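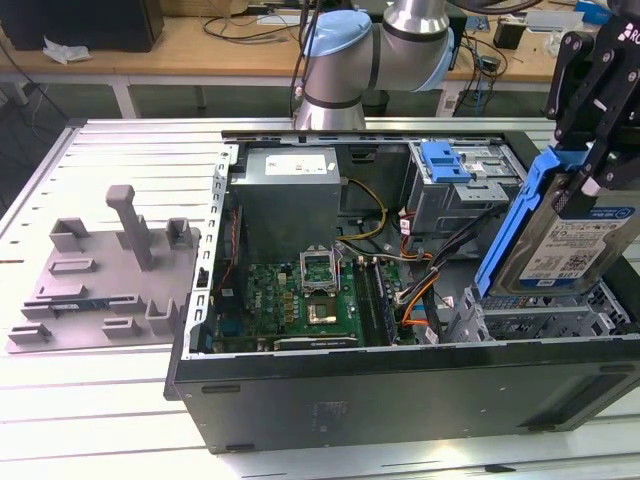

Burix Planner 5, reviewed after a month of taking old PCs apart and putting them back together

Burix sells Planner 5 as motion planning for people who don't want to think about motion planning. I am one of those people, and I have spent all of March thinking about motion planning.

Our test job is a desktop tower lying on its side with the lid off, and a hard drive in its blue carrier that has to go down into a drive bay. The bay has walls. The walls don't move. The old planner treated this as a matter of opinion.

Setup took an afternoon, most of it spent on the license server. Importing the case model was painless. Cables are another story: Burix lets you draw a "soft zone" around them, a box the arm prefers to avoid but will enter if it feels strongly. Jonalyn Catacutan set ours up and got sensible paths on the second try, then told me not to touch it.

The good part is the insertion mode. You give it a start pose, a goal and a force limit, and it searches in small tilts when it meets resistance. Over 126 runs it needed a person 5 times. Galbraith, which we used before, needed a person 21 times on the same job, and the person was always me.

The bad part is the error messages. "Goal unreachable (100)" covers a blocked path, a joint limit and a typo in the frame name. The manual lists code 100 as "see log." The log says 100.

Replanning is also slow if perception shifts the case pose late. Marcus Kasprzak has taken to making tea during it.

Would I pay for it again? Yes, for insertion work. For plain pick and place, keep whatever you have and spend the money on a better camera mount. Four stars, with the fifth held at the license server pending authentication.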